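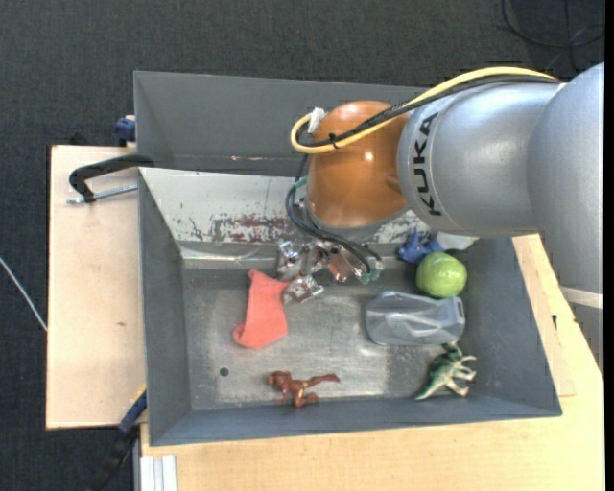
The Mondstead building has now reached the end of its second stage, and this report covers the work paid from your grant up to June 14, 2020. Of the 25 apartments, 18 have finished walls and windows. The brick front to the street is cleaned, and the colour is close to the old one. For the railings of the inner stair we choose between two samples from Valente, and I prefer the silver-grey, near to the casings of the KUKA arm, with one orange-brown handrail – the architect still wants black.

The roof terrace is late. Hukasach delivered 380 paving stones, but eight were broken and must be replaced. We expect to open the terrace in September. The lobby floor is not started, and I ask that its money stays in the budget until then.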